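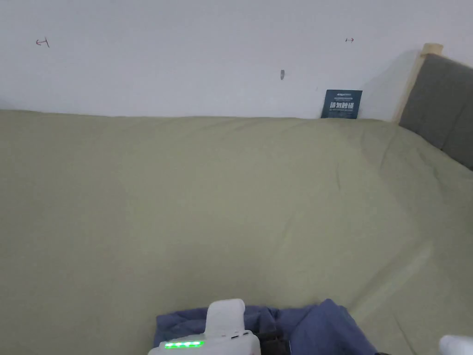 Foto: Robotik-AG Drenholm

27. Oktober 2018

Schüler trainieren Greifer mit Jeans und Bettlaken

Drenholm. Die Robotik-AG der Gesamtschule Drenholm bereitet sich auf den Carenine-Wettbewerb für Haushaltsrobotik vor. Aufgabe in der Klasse Textil ist es, ein ungeordnet abgelegtes Kleidungsstück von einer weichen Unterlage aufzunehmen und gefaltet wieder abzulegen. Gearbeitet wird mit handgeführten Greifern, deren Bewegungen zusammen mit dem Kamerabild aufgezeichnet werden.

Als Unterlage dient ein Bett mit glatt gespanntem, graugrünem Laken. Das Kleidungsstück, dunkelblauer, jeansartiger Stoff, liegt zu Beginn jedes Durchgangs in losen Falten am vorderen Rand. Am Gehäuse des weißen Greifers sitzt eine Reihe grüner Leuchtdioden. Zwei kleine rote Pfeile an der Wand dahinter weisen in entgegengesetzte Richtungen.

Seit Juni hat die Gruppe fast 600 Durchgänge aufgezeichnet. Verwertbar ist eine Aufnahme nur, wenn beide Finger während des gesamten Griffs im Bild bleiben und der Stoff nicht nachgefasst wird. Ein Durchgang darf nach Reglement höchstens 41 Sekunden dauern. Schwierigkeiten bereiten vor allem die Nähte: Der Greifer fasst dort häufig zwei Lagen zugleich, und das Kleidungsstück dreht sich beim Anheben. Die Schließkraft wurde deshalb verringert, die Anfahrt erfolgt nun flacher.

Aus den Aufzeichnungen wird in der zweiten Projektphase ein Bewegungsmodell berechnet, das anschließend auf einem stationären Arm läuft. Die Auswertung übernimmt die Gruppe mit der Software Zovell, den Rechner dafür stellt die Firma Fankhauser. Für die Wertung zählen Faltgenauigkeit und Zeit zu je 50 Prozent. Gefaltet wird im Wettbewerb auf einer fremden Unterlage, deren Farbe und Härte den Gruppen vorab nicht mitgeteilt werden. Die AG will daher in den kommenden Wochen auch Aufnahmen auf anderen Bezügen anfertigen.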